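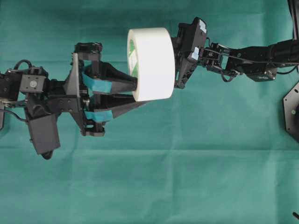
# Is paper tape really better? A look at parcel packaging in Clornden

Project report by Hoi-yan Poon and Fadi Harb
Supervisor: Rizwan Naqvi

## Why we chose this

Almost every small shop in Clornden that sends things by post now says something about its packaging. The words are usually "plastic free" or "fully recyclable", printed on the box or on a card inside it. Our college shop says it too. We wanted to know what those words were based on, and whether the people opening the parcels did anything different because of them.

We started with doubts and we should admit that. Fadi used to pack orders at weekends and had seen "plastic free" boxes closed with ordinary plastic tape when the other kind ran out. One packer in a hurry doesn't prove much, so we tried to set it aside.

## What we did

We asked students and staff to bring us the packaging from any parcel they got at home during June. We took the box or bag, the tape, the filling and any cards or labels. Food deliveries were left out.

Everything was sorted on a table in the art store into paper and card, plastic, and mixed. "Mixed" meant anything we couldn't pull apart by hand in a minute or so. Then we weighed each pile on the kitchen scales from the food room.

We also wrote to two sellers, Pusada (candles and soap) and Morin (second-hand books), and asked them the same things:

- What is your tape made of?
- How do you know it can be recycled with the box?
- Have you ever checked with the people who collect it?

## Results

Paper and card made up most of the weight, as you would expect. The mixed pile came to 2,057 grams, and this surprised us. A lot of it was paper tape with threads running through it for strength, stuck so hard to the card that the top layer of the box came away with it. Padded envelopes made up much of the rest.

Plastic tape was light. It hardly moved the scales. It was also the easiest thing to remove, because it peeled off in one long strip from most boxes. The paper tape we thought of as the "good" one mostly had to be left on.

Does that matter? It depends who you believe. One website told us that paper tape with threads is fine. Another told us to cut it off. Neither gave a source we could follow, and the first one sold tape.

## What the sellers said

Pusada answered the next day. Their tape is paper with a glue that is wetted before use, and they said their supplier had "assured" them it was recyclable. They didn't have anything in writing. They hadn't asked the council.

Morin took longer and gave a better answer, in our view. İlker Sezer, who runs it, wrote that he reuses boxes from other shops and closes them with whatever tape he has. He makes no claim on the box at all. "If I print a leaf on it I have to be able to defend the leaf," he wrote.

We wrote to a third seller, Bruvby, whose cards have the longest green message of any we collected. They did not reply to either of our emails.

## What people did with the packaging

We asked 10 people who had brought in parcels what they normally do at home. All but 2 put the box in the recycling with the tape still on. It made no difference to them what the tape was. Only 3 remembered reading the message on the box, and one of those remembered it from a different shop.

Mohsin Sethi from our year pointed out that people who agree to save their rubbish for a school project are probably more careful than most. We think he is right, so the true picture may be worse.

## Problems with our work

The sample was small and came from people we know. Some may have picked out their tidier parcels. Our rule for "mixed" was our own, and a machine at a recycling plant will not separate things the way a pair of hands does. The scales were poor at very light weights, so our plastic tape figure should not be trusted much.

We had planned to visit the sorting plant. The visit was turned down for safety reasons and we ran out of time to set up a call instead. This is the biggest gap in the report. Without it we can say what went into the bin but not what came out.

## What we think

We aren't saying paper tape is bad. We found no proof either way — and neither, as far as we could tell, had the people printing the claims. Using a box twice looks like a safer bet than changing what closes it.

We have asked the college shop to take "fully recyclable" off its labels until it can show where the words came from. It has said it will use up the current labels first.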